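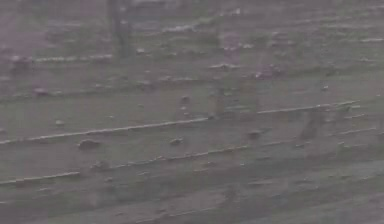

Issue 22

Before the Robot, the Budget

Liette Wong keeps the purchase requests in a binder, on paper, because the shared folder at Clernham was reorganized once and she lost a month finding things. She runs equipment planning for the rail inspection group there. The group wants a ground vehicle that can travel beside a track, look at the rails and the ballast, and flag what a person should go and check. It has been in planning since April, and most of what has been bought so far is simulation.

"People ask to see the robot," she says. "I show them rendered track. Two rails, some stones, a lot of gray. That's where the work is right now."

The rendered views are not pretty, and Wong did not ask for pretty. Much of what the group tests against is heavily blurred, with soft rails and stones smeared into the ground around them. She says the blur is the part that changed her budget.

"My first draft had most of the money in the vehicle and a small line for cameras. Then we started looking at what the detection software did when the picture was bad. A dark stone up near the rail, it has a chance. A pale pebble on gray ground with everything streaked sideways, that's much harder. So I had to ask what a better camera would buy us, and I couldn't answer that from a catalog."

The group had two suppliers in mind for the vehicle, Hatov and Badawi. Hatov sells a complete unit with the sensors already mounted. Badawi sells a bare chassis and leaves the rest to the customer. On paper the chassis was the cheaper choice, and Wong says she nearly signed for it.

"What stopped me was labor. Somebody has to mount the cameras, seal them, run the cables, and do it again when we change our minds. I put those hours in the spreadsheet at our real rate and the gap mostly closed. It didn't close all the way. If you have a good technician with time on their hands, buy the chassis. We have a good technician. The time is another matter."

She has not yet decided. Both quotes expired once and had to be reissued, and Badawi's came back with a different shipping term that took two calls to straighten out.

The simulation software, a package called Prarel, was easier to approve than she expected. It is licensed by the seat, and she bought two. A third engineer wanted one and was told to share. Wong says the license was the small cost and the computer to run it was the larger one, along with the electrical work, which she had left out entirely.

"The machine went into a room with one circuit, and the heater was on it. I had $2000 set aside for miscellaneous and the electrician took nearly all of it. That was in the first month. After that I had no miscellaneous."

She now gives facilities its own line on every request, even for a item that plugs into the wall. She also holds back 20 percent of any hardware order until the equipment has passed the group's own acceptance test, and she writes that into the purchase order before it goes out. Suppliers push back on it. Hatov wanted the full amount on delivery and settled for a shorter test period instead.

The acceptance test itself came out of the simulated track. The engineers built a set of 22 cases, each with its own arrangement of rails, posts and loose stones, and each with a level of blur. A vendor's camera and mount have to do well enough on a physical version of the same cases, laid out on a short stretch of test track behind the shop.

"I like it because I can read it," Wong says. "I'm not an engineer. I came up through purchasing. Before, I'd get a sheet that said the resolution was such and such and I'd have to take somebody's word for whether that mattered. Now I ask how many cases it passed and what it missed."

Asked what she would tell another group starting out, she goes to the binder and turns to a page of spare parts. Wheels, two battery packs, lens covers, a charger. The first version of the request had none of it.

"Lens covers especially. The vehicle's going to be down low next to gravel. You'll go through them. They're cheap, but if you don't have one on the shelf the whole thing sits there and waits for a package."

She would also budget for storage. Every test run gets kept, and the rendered sequences add up faster than the drive quotes assumed. She has asked the engineers to agree on what can be deleted and when. They have met on it once -- she describes the meeting as long -- and will meet again.

The vehicle decision is due before the end of the budget year. If it slips, the money goes back and she starts the request over with a new number at the top. Wong has already filled out the form for that, with the date left blank.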